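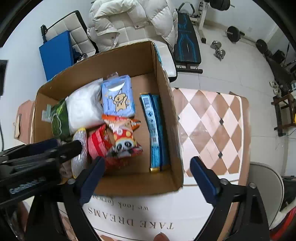 Chapter 6
When One Company Buys Another

Suppose you live in Cletbridge, a town with two firms that sell home internet service, Solora and Puvex. One Thursday in December you open the newspaper and read that Solora plans to buy Puvex for 800 million dollars. Should you care? Your bill looks the same as it did last month, after all, and the people who answer the phone are every bit as polite (or as grumpy) as they were before!

Lawmakers have been chewing on that question for a very long time, and in this chapter we will chew on it along with them. We will follow the Cletbridge merger from its first filing, a stack of 239 pages, through the hearings, where over 80 witnesses asked to speak, and on to the judge's ruling. Along the way you will meet the words "market share," "monopoly" and "remedy," and I hope you will come to feel quite at home with them.

Before you read on, take a minute to jot down which companies you paid last month, and whether you could easily have paid a different one.

6.1 What Counts as a Market?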